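Keeping a small whiteboard clean
By Şükran Oral
Posted January 21, 2024

We have a small whiteboard in our kitchen in Mukthorpe, and for a long time it was more gray than white. My neighbor Kęstutis Dzene cleaned boards in a school for 9 years, and most of what I write here I learned from him.

The first rule is to wipe the board every evening. Fresh ink comes off with a dry eraser and almost no pressure. Ink that stayed since December needs more work, and you will press hard and spoil the eraser too. 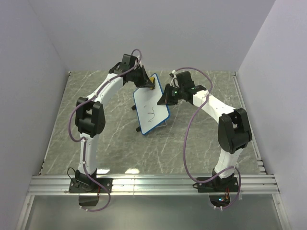

A dry eraser is enough for most days, if you use it correctly. Start at the top edge and go down in straight lines, each one a little over the last. Many people rub in circles, and this only moves the dust to another place. With the eraser up on the top part of the board and the pen marks still waiting on the lower half, you are in the right position to begin. Hold the board with your other hand if it is on a stand, or it will walk away from you.

Clean the eraser also. I knock mine against the outside wall — not in the kitchen, please — and once a month I brush the felt with an old toothbrush. When it leaves a gray shadow on the board even after brushing, it is time to buy a new one.

For old marks there is a trick which surprised me. Write over the old line with a fresh marker, wait 4 seconds and wipe. The new ink makes the old ink soft, and they come off together. Try it first in a corner.

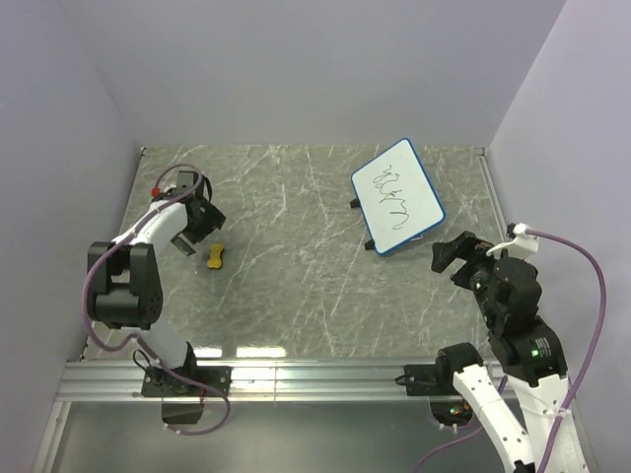
If a shadow stays after this, put a little rubbing alcohol on a soft cloth and wipe only that place. Then go over it with a cloth with clean water, and dry it well. Do not write again on a wet board, the marker tip does not like it.

Things I do not use anymore: kitchen scouring powder, the rough side of the sponge, and furniture polish. The powder made tiny scratches in my first board, and after that the ink went inside them and stayed.

Keep the markers lying flat, with the caps closed until you hear the click. Mine are in a drawer next to the string and the batteries.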